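Chapter 10
Caring for Gripper Fingers
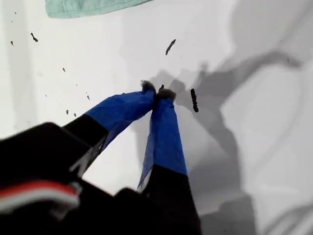
A two-finger gripper needs more care at its tips than anywhere else. The tips meet the work, pick up dirt, and wear first. In this chapter we follow the upkeep of one gripper in the Trirow cell, using the log kept by Qiuyue Xie and Jiahui Lei.

Soft tips are brushed clean after every 100 cycles and replaced after 900. Tape on the fingers is checked at the same time. Wrinkles and lifted edges can catch on cloth, so worn tape is stripped down to the bare finger and wrapped again.

Section 10.1 covers cleaning the tips and the work surface. Section 10.2 covers tape. Section 10.3 explains how to reset the closing gap once new tips are on.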